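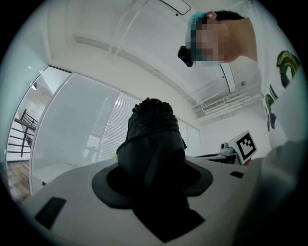 Gripper care at the Lusdale bench

We run one hand-held Plilus gripper and it gets looked over every Thursday. The sales sheet says the black cover never needs touching - I'll believe that at 1,748 cycles.

Up top: crumpled tip on the cover, smoother sides, wide black collar. The marker stays on its stand by the small gray camera.

Comments

Gukus: Ours split at 573.

Maillard fan: Check the collar first. Covers get blamed for everything.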